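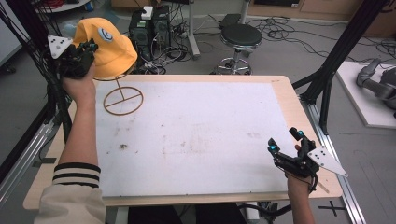
The Maltesis tabletop hat stand was reviewed for the Plikville Costume Library by Rebecca Pace and Kamran Rind. The Library bought 29 stands in October for use at its lending counter.

The slim rod and small top ring take up little room, and soft hats can be put on and lifted off with one hand. 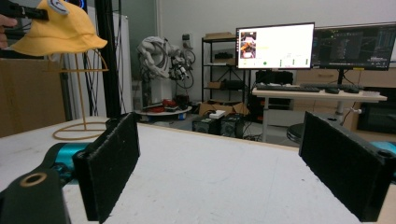
Heavier felt hats are less well served. Two of the stands leaned under a wide-brimmed riding hat and were returned to the supplier, Talpur, which replaced them at no charge. Recommended for light hats only.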